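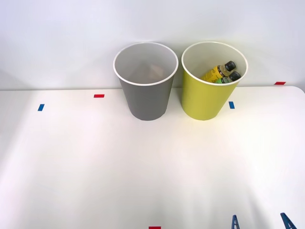 Several members who came on the Wollmont trip asked us afterward why a sorting robot needs any practice at all, given that a bin is a bin and a bottle is a bottle. One wrote that she had expected to see a finished machine doing a finished job, and went home thinking more about the person at the controls than about the arm.

Her point was a fair one, and it came up on the day too. The open day at the Wollmont workshop was held in July and was billed as a look at automation for small recycling sites. What we saw was an earlier stage than that. The team there is teaching an arm to pick up plastic bottles and put them in the right container, and most of the teaching is still done by a person who moves the arm through the job again and again.

The work takes place on a plain white table. There is a gray bin and a yellow-green bin, set side by side toward the back, and small strips of red and blue tape on the tabletop. The tape is there so that things can be put back in the same spots between runs, or moved to new ones on purpose. We were told that early runs with everything in one place gave an arm that did well until somebody bumped the table.

The yellow and green bottles used in the demonstration have black caps, and the operator said the caps are the awkward part. If the fingers close on the cap the bottle swings, and it may hit the rim on the way in. Closing on the body works better, but the arm has to come down at the right angle. Visitors were allowed to try it, two at a time, one driving and one watching the stop button. Most of us were slow. One of our party got a bottle into a bin on her first attempt and declined a second.

The project is called Tseng, and it has been running since the workshop moved over from Carkthorpe. By the day of our visit the team had recorded 577 runs, and they plan to stop at 933 before they train the next version. A run counts even if the bottle is dropped, provided the operator picks it up again with the arm and carries on. Runs where somebody reaches in by hand are thrown out.

After the break they let the arm work by itself for a while. It was slower than the operator and paused over each bottle before closing its fingers. It missed twice and tried again both times. The staff did not make excuses for it. They said the next step is crushed bottles, which change shape from one to the next, and after that bottles with no caps.

The tour ended with questions. The one asked most was when a machine like this might be in use at Solholm, where our own recycling is sorted. The answer was that no date has been set. The Solholm belt moves, the table at Wollmont does not, and the team wants the table work settled first.

A second visit is planned if there is enough interest. The workshop can take 96 people over the day, in small groups, and the room is up one flight of stairs — there is an elevator, but ask for it at the front desk. Closed shoes are required. Please put your name on the sheet in the hall by 29 Aug 2025 and note whether you would like a turn at the controls.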